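Re-zeroing the two-arm cell at Drargate

05/03/2020

The cell had been drifting since the table was swapped. Placement error at the left arm was 0.3 mm over 84 cycles, and on the right it was worse and less consistent. Merle Pearce suspected the wrist calibration. I suspected the finger screws, and we were both partly right.

Finger screws first

Back the arms off, drop to manual and check each finger for play by hand. Two of the screws on the right gripper took another quarter turn. Wipe the old threadlocker out before refitting or the torque reading means nothing. Check the wrist cable while you are there. It needs enough slack for full rotation and no more, and ours had been re-tied too short by someone in April.

Wrist camera

Fingers open, nothing held, then bring the gripper down over the work surface and grab a still. I compare the finger tips against the stored reference and correct the offset in the Stalum config file. Focus is soft at this range. I've stopped chasing it, as the edge fit copes.
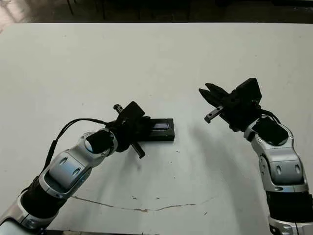
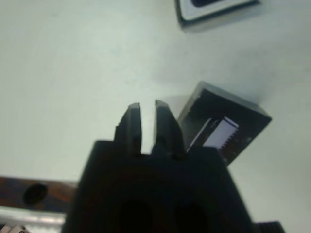

Table reference

Touch off at three points on the white top, well clear of the mark across the middle. Poonam Dhillon filled a chip there last year and the surface is still slightly proud. Store the plane under a new name; don't overwrite the old one until the cell has done a full run.

Results

After the reset I ran 300 cycles at 37 per cent speed. Left arm error is down to 0.1 mm. Right arm is 0.15 mm with one outlier at cycle 212, cause unknown. The log is saved as run 1,456 if anyone at Merrick wants the raw numbers.

Still to do: a longer wrist cable on the left, and new fingertip pads once Lorraine McPhee's order clears.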